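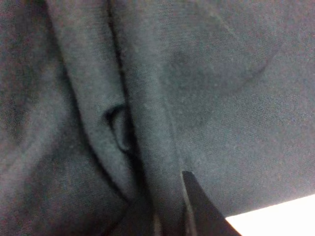

Tonantzin Zepeda

Trip kitty

A trip kitty (also called a local payment, a food fund, or just "the kitty") is a pool of cash that everyone on a group trip pays into at the start, and that gets spent along the way on things the whole group shares. It's most common on overland truck trips, sailing charters and long walking tours. I've been on trips with one and trips without one, and I'll put my cards on the table -- I love a kitty, so read this entry with that in mind.

What it covers

The usual things are groceries, campsite fees, park entry, firewood and gas bottles. Some kitties stretch to group dinners out, and some cover tips for local guides. Alcohol is nearly always left out, and so is anything only a few people want to do (the bungee jump is on you, sorry!). On the Idholm coast walk our kitty paid for the ferry as well, and that caused no end of confusion as half of us had already bought ferry tickets online.

A kitty is different from the tour price. The tour price goes to the company and stays there, but kitty money belongs to the travellers, and whatever's left over at the end should come back to them. If a brochure says "kitty" and the fine print says non-refundable, it's really a second instalment of the fare, and I'd ring up and ask about it before booking.

How it's collected

Most groups collect on the first evening, usually after dinner when people have changed money. There were 11 of us on my first trip with Cledia, and the leader had us all chuck our cash in the middle of the table, which was great fun and took forever to sort out. These days I like it done one person at a time, with the name and amount written down in front of them.

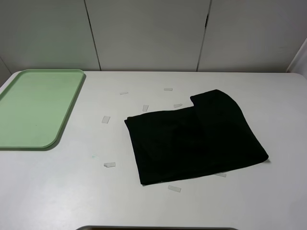 Counting the kitty is a two-person job, and it goes a lot faster if you sort by currency first and then by note, leaving coins till last. Pick somewhere flat and well lit, get the drinks off it, and don't let people wander up with late payments halfway through. Coins are the fiddly part. A plastic tray with a bit of a lip, like the pale green one on that white tabletop, stops them rolling off under the fridge, and you can slide the whole lot to the next person without losing your place. Write down the total, have both people initial it, and put the money away before anyone starts on dessert.

Who holds it

There are two main systems. In the first the leader holds everything, keeps the receipts and shows the book to anyone who asks. In the second the travellers pick one of their own to be kitty keeper. I did the job for three weeks from Randville up to the lakes and really enjoyed it, although I did get very boring about the price of capsicums.

Whoever has it, the money shouldn't all live in one spot. We used a lockbox bolted under a seat for the bulk of it and a zip-up purse for the day's shopping. The purse got topped up each morning at 7, before the cooks went off to market, and the amount went straight into the book.

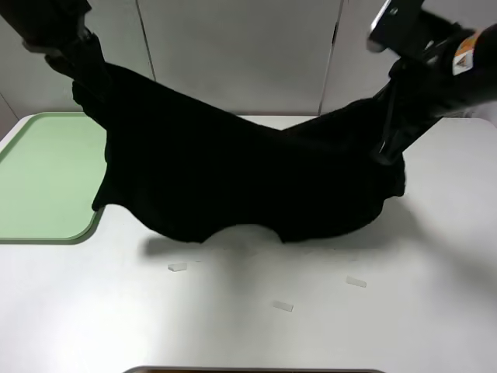 The book itself can be any old exercise book. Ours had a column for the date, one for what we bought, one for the local price and one for what was left. A phone spreadsheet works too, and it adds up better than I do, but a paper book can sit out where the whole group can flick through it over breakfast. I found people asked far fewer questions once they could just look.

Arguments, and how they start

Food is the big one. A vegetarian who has paid the same as everyone else will notice when the kitty buys steak, and fair enough. People who skip a group meal often want their share back, and groups handle that differently. Arumugam, a small walking outfit I've been with twice, has a flat rule that a missed meal is a missed meal, and it's spelled out on the first night.

Exchange rates are the other sore point. If the kitty is set in one currency and people pay in another, somebody has to pick a rate. Pick it once, write it on the inside cover of the book and stick to it, even if the rate moves in your favour the next day -- especially then.

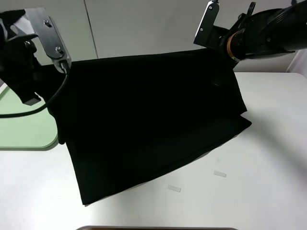
Leftovers and top-ups

A kitty that runs low gets topped up by an equal amount from each person, and it's kinder to warn people a few days ahead so they can find a bank machine. A kitty with money left gets divided on the last night. Very small leftovers usually go on a round of ice creams or into the tip for the cook.

People who leave early are owed their share on the day they go, worked out from the book. People who join partway pay from the day they arrive.

See also: local payment, single supplement, tipping on group tours

Last updated: February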